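Kitchen and Workshop Tips from the Saturday Robot Club

Print this page
E-mail this page to a friend

I help out with a school robotics club on Saturday mornings, and this term the kids picked groceries. Our arm is called Bimo, and the job is to get it handling zipper bags of vegetables and fruit for the Gerkmont meet in November. It has turned me into a terrible bore on the subject of plastic bags (my family will back me up on that), but I've picked up a lot that works just as well with plain old human hands, so I'm passing it along.

First tip: go for the zipper strip and leave the thin film alone. Film slides and bunches and shows you a new shape every time you touch it, while the strip has a bit of stiffness and gives you something to hold. I do the same at home now when a bag is stuck at the back of the crisper.

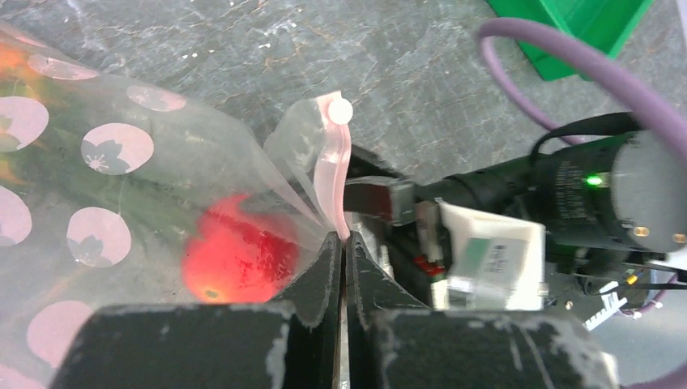

Getting a grip by the pink zipper strip, with leafy greens and something round and red in the bag.

Next, buy bags with a printed pattern if you can find them. We started the term with totally plain ones, and under the shop lights even the kids lost track of where the bag ended! A pattern shows you where the plastic is folded over on itself. You'll spot a pinched corner much quicker, and so will a camera.

Go easy on the filling, too. We use 10 bags for practice and the rule is no more than 600 grams in each. Heavier than that and the whole thing swings when it comes up, and then it's good night, tomato. Greens on one side and the round stuff on the other is fine, as long as you leave some slack near the top for closing.

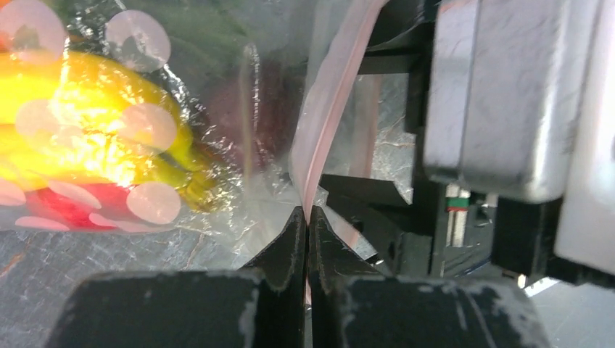

Scuffed fingers are another thing people ask me about, usually parents with a worried look. Leave small scratches alone. Do run a fingertip along the gripping edges before you start, though, and if you feel a burr, take it off with two or three light strokes of fine sandpaper – a burr will slit a thin bag from top to bottom. Same goes for kitchen tongs, by the way. I found a nasty one on mine.

For sliders that stick, Chunhua Shen on our Natau team rubs a little candle wax along the track and wipes off the extra with a paper towel. I was doubtful, but I've done 16 bags at home that way and they all run smoothly.

Last one, for other clubs: write the close-up speed on a piece of tape and stick it to the bench. Ours says 2, and it stays at 2 until the bag is clear of the floor. The kids grumble, and then they eat the practice fruit, so I don't feel too bad about it.

Print this page
E-mail this page to a friend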